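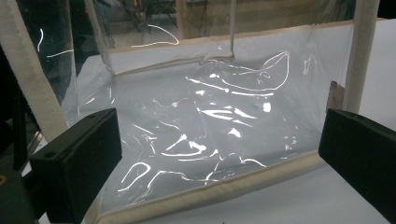
Can a robot learn to pick up a see-through bag without a depth camera?

It can for most of the bags we tried, as long as the demonstrations include plenty of glare and the gripper is trained to go for an edge it can find. Loose clear plastic with no trim is still hard.

Sutura gallery: clear and shiny bags

Sutura is our project on soft things that don't hold their shape. We began with tea towels and shopping bags, then moved to clear bags in July because the earlier policy kept closing its fingers on reflections. This page covers the clear bag work. The demonstrations were done by hand at our workshop in Lyons, with the camera mounted on the gripper tool, and the trained policy was then run on an arm with the same fingers and the same camera position.

The tote

Clear vinyl with cream canvas trim and canvas handles, on the white table, with a finger on either side of the front lower edge. The bright loops and streaks on the vinyl are reflections of the overhead light.

Bags like this turned out to be the middle of the range for difficulty. Canvas binding gives the policy a line to follow, and the vinyl between the bindings gives it almost nothing. A white table makes it worse, as the plastic and the table come out nearly the same colour.

What we changed

The first version was trained on 2,000 demonstrations, nearly all with cloth. We added 390 with clear and shiny bags and kept everything else the same, including the network and the training time. Arlo Castellanos did most of the new demonstrations and Imani Ridgeway did the rest, so there are two fairly different styles of grasp in the set. Arlo comes in low and slides one finger under the binding. Imani pinches from above. We left both in.

Between demonstrations the bag was picked up, shaken and dropped back on the table. We didn't smooth it. Early on we had been laying bags out neatly without thinking about it, and the policy learned to expect a neat bag.

The lights were moved too. Hazel Benavides built a small rail for the overhead lamp so that it could be shifted between demonstrations. The highlights on vinyl move when the lamp moves and also when the camera moves, but the binding stays put on the bag. We think that difference is what the policy picks up on. We haven't shown it properly yet, and a test with a fixed lamp is next on the list.

How the runs were scored

We did 300 runs on the arm, split evenly between the old policy and the new one. A run counted as a success if the bag was lifted clear of the table by its binding or a handle and held until the timer went. Lifting by a pinch of bare vinyl was marked separately, since it often tears thinner bags.

Scoring was done in Skorkard, the marking sheet we use for all our handling work. Lesego Baloyi scored from the video with the policy name hidden. Ezekiel Bellamy scored a portion again as a check, and where the two disagreed the run was counted as a failure.

The new policy did better on every bag that had trim of some kind. On bags with no trim there was no difference we would stand behind. It was slightly worse than the old one on dark cloth, where it sometimes hesitated above the bag before closing. Full tables are in the report.

Still not working

Two bags stuck together – the fingers usually take both.

Handles that have fallen inside the bag. The policy looks for them outside, gives up, and goes for the rim.

Very bright light from the side. Late in the afternoon the sun comes across the table and the success rate drops. We now pull the blind at 2 pm, and that hides the problem without solving it.

Files and contact

The clear bag demonstrations will be added to the Drimance set with the next update, along with the lamp positions and the Skorkard sheets. The finger drawings are there already and haven't changed. If you want the raw video before then, write to Hazel and say which bags you are after, as the full folder is too large to send in one go.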